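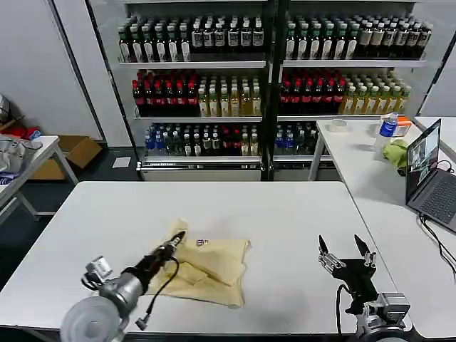 Folded beige bag, left gripper on the fabric.

Usbridge Stems: README

Version 2, released 2021-10-31

Summary

Usbridge Stems is a set of multitrack recordings by the rock band Ista, made at Darwish Studio. It holds 22 songs as separate instrument and vocal stems, each with a stereo mix. The total file count is 1677, including metadata and lyric sheets. Intended uses are remixing, mixing practice, and testing of source separation tools.

Contents

stems/ holds one folder per song. Folder names use the song number and a short title, in lower case, with underscores for spaces.
mixes/ holds the stereo reference mix for each song.
meta/ holds one JSON file per song: tempo, key, time signature, tuning, and track list.
lyrics/ holds plain text, UTF-8, one file per song. Instrumentals have an empty file so that scripts can loop over the folder without a check.

Audio format

WAV, 24-bit, 48 kHz. Stems are mono except for keyboards, room microphones, and drum overheads, which are stereo. All stems in a song start at the same sample and have the same length. Silence was left in place. No dither was applied to the stems.

Summing the stems at unity gain does not reproduce the reference mix. The mix was made in Evitz with bus compression and a plate reverb that were not printed to the stems. A dry sum peaks higher than the mix and will clip in integer formats on the louder songs.

Naming

Track names follow the pattern source_position_take. Examples: snare_top_04, gtr_left_02, vox_lead_01. Take numbers come from the session and have gaps. A gap does not mean a missing file.

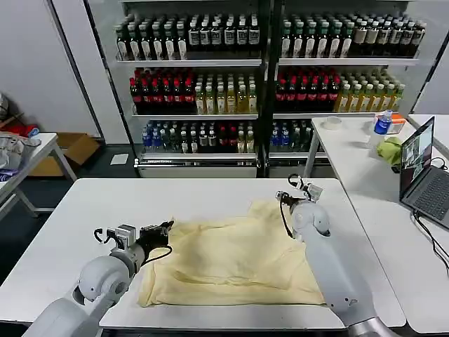
Pale yellow cloth on the white table, both arms over it.

Recording notes

Drums, bass, and rhythm guitar were tracked live in one room. Expect drum bleed in the guitar stems, most of it above the midrange. Lead vocals and solos were overdubbed in July. Guitars are tuned down a half step on all songs except 5, which is in standard tuning. The key field in meta/ gives sounding pitch.

A click track was used on most songs. Where there was none, the tempo field holds the mean and "click" is set to false. Beat positions are not supplied for those songs.

Changes since version 1

Polarity of the bottom snare track corrected throughout.
Guest vocal on the closing song split out from the backing vocals.
Wrong time signatures fixed in meta/.
MP3 previews removed.

Known issues

The bass DI on song 5 has a short dropout in the second verse. The amp track is intact and can be used to cover it.
Headphone click is audible in some vocal stems during quiet passages.
Lyric sheets follow the printed booklet and differ in places from what is sung.

License

Free for study, research, and noncommercial remixes. Credit as "Ista, Usbridge Stems". Commercial release of any remix needs written permission from the band. The lyrics may not be reprinted apart from the recordings.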